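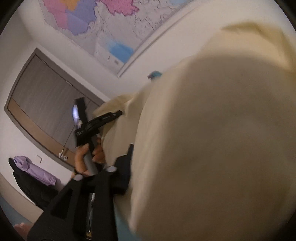
Landkarte an der Wand, im Vordergrund heller Stoff

Häufige Fragen zur Anmeldung und zum Kursbetrieb

Sprachzentrum Brornby, Abteilung Erwachsenenbildung

Die folgenden Auskünfte gelten für alle Abendkurse des laufenden Semesters. Für Firmenkurse und Einzelunterricht bestehen gesonderte Vereinbarungen, die beim Sekretariat angefordert werden können.

Wie melde ich mich zu einem Kurs an?
Die Anmeldung erfolgt schriftlich über das Anmeldeformular oder persönlich im Sekretariat. Telefonische Anmeldungen können nicht entgegengenommen werden. Ihr Platz ist erst verbindlich reserviert, wenn Sie eine Bestätigung mit Kursnummer erhalten haben.

Benötige ich einen Einstufungstest?
Für Anfängerkurse der Stufe A1 ist kein Test erforderlich. Für alle höheren Stufen wird die Teilnahme an der Einstufung vorausgesetzt. Sie umfasst einen schriftlichen Teil und ein kurzes Gespräch und findet jeweils mittwochs um 17.30 Uhr statt. Wer ein Zertifikat vorlegt, das nicht älter als zwei Jahre ist, wird ohne Test eingestuft.

Wie hoch ist die Kursgebühr?
Die Gebühr für einen Semesterkurs beträgt 195 Euro. Lehrbücher sind darin nicht enthalten. Im Intensivkurs Japanisch unter der Leitung von Kimie Fujimoto wird mit eigenen Unterlagen gearbeitet, die in der ersten Stunde ohne Aufpreis ausgegeben werden.

Gibt es Ermäßigungen?
Auszubildende, Studierende, Arbeitsuchende sowie Inhaberinnen und Inhaber des Tinard-Passes zahlen 80 Prozent der regulären Gebühr. Der Nachweis ist der Anmeldung in Kopie beizufügen - eine nachträgliche Ermäßigung ist ausgeschlossen. Mehrere Ermäßigungen können nicht miteinander verbunden werden.

Kann ich von einem Kurs zurücktreten?
Ein kostenfreier Rücktritt ist bis sieben Tage vor Kursbeginn möglich und bedarf der Schriftform. Danach wird die volle Gebühr fällig, sofern keine Ersatzperson benannt wird. Das Fernbleiben vom Unterricht gilt nicht als Abmeldung.

Was geschieht, wenn ein Kurs nicht zustande kommt?
Wird die Mindestteilnehmerzahl nicht erreicht, werden die Angemeldeten spätestens drei Tage vor Beginn benachrichtigt. Sie können in einen anderen Kurs wechseln oder erhalten die bereits gezahlte Gebühr vollständig zurück. Alternativ kann die Gruppe beschließen, den Kurs mit verringerter Stundenzahl durchzuführen.

Erhalte ich eine Teilnahmebescheinigung?
Eine Bescheinigung wird auf Antrag ausgestellt, wenn mindestens drei Viertel der Unterrichtsstunden besucht wurden. Sie nennt Sprache, Stufe und Stundenumfang, enthält jedoch keine Note.

Darf ich die Bibliothek nutzen?
Eingeschriebene Teilnehmende haben freien Zutritt zur Fastirlow-Bibliothek im Erdgeschoss. Der Bestand umfasst 3.863 Titel, darunter 2.242 fremdsprachige. Die Leihfrist beträgt vier Wochen und kann einmal verlängert werden. Wörterbücher und Kartenwerke sind vom Verleih ausgenommen.

Wann ist das Sekretariat geöffnet?
Das Sekretariat ist während des Semesters werktags von 14 bis 19 Uhr besetzt, in der unterrichtsfreien Zeit nur bis 16 Uhr. Im Januar können Anmeldungen zum Sommersemester auch am Vormittag abgegeben werden.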